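MUSIC TECHNOLOGY 1 - WEEK 6 HANDOUT
Recording and layering a part on a keyboard sequencer

Read this before Wednesday. We'll be in the keyboard lab and you will need your own headphones with the large plug adaptor.

1. What a sequencer stores

A sequencer doesn't record sound. It records what you did: which key, how hard, when you let go, whether the pedal was down. That is why you can change a piano part to an organ after you've played it, and why a sequence takes up so little memory. The lab's Pelline keyboards hold 1,000 bars per song, far more than you will need.

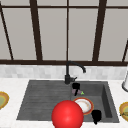
Each kind of sound goes on its own track. For the class exercise we use 4 tracks: drums, bass, chords and melody. Record them in that order. If the drums are shaky, everything after them will be shaky too, so spend your time there.

2. Count-in and tempo

Set the tempo before you record anything. You can change it later, but a part played at one speed often sounds stiff at another. Beginners tend to pick a tempo that is too fast for the hardest bar. Find that bar, play it, and set the metronome to suit.

Leave the count-in on. One bar is enough in 4/4; use two for slow pieces.
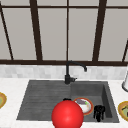

Large window with dark brown bars and pale grey panes

3. Quantizing

Quantizing moves your notes to the nearest point on a grid. Choose the grid by the shortest note value in the part. If you played eighth notes and choose quarter notes, half your notes will land in the wrong place.

Drums and bass usually take it well. Be careful with chords - a rolled chord will be squashed flat. Keep an unquantized copy on a spare track so you can compare the two. 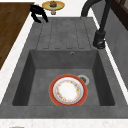
Single-bowl sink in dark grey composite, with a patterned plate in the basin

4. Splits and layers

A split puts one sound on the left side of the keyboard and another on the right. A layer plays both at once from the same key. On the Pelline, hold SPLIT and press the key where you want the break.

Layers use up notes quickly. A four-note chord on a two-sound layer is eight notes as far as the instrument is concerned, and with the pedal down you may hear older notes drop out.
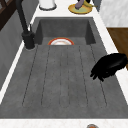
Grooved drainboard with the basin at the far end

5. To hand in

A 16-bar sequence using all four tracks, saved under your surname. Add a half page on what you quantized, what you left alone and why. Files go in the Clulwood folder on the class drive. Late work loses one mark per day.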